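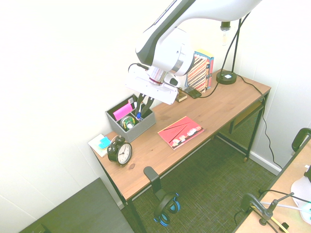
Open Day at Indley, February

We got to Indley a little after the doors opened, and Dehua Tang very kindly walked us through the study rooms herself – I could have stayed in there all morning! What I loved was how homey the desks felt, all knotty wood grain, with a gray organizer and a twin-bell alarm clock like the one my aunt kept by her bed.

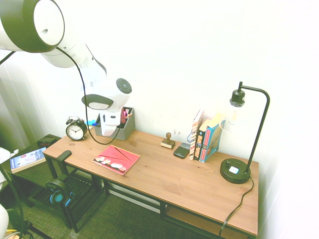

I asked what a desk like that might cost, and Dehua said 200 for the plain top and more with a shelf – not bad at all, I thought, and my husband was already measuring our back bedroom in his head. We had tea afterward and drove home by way of Filau.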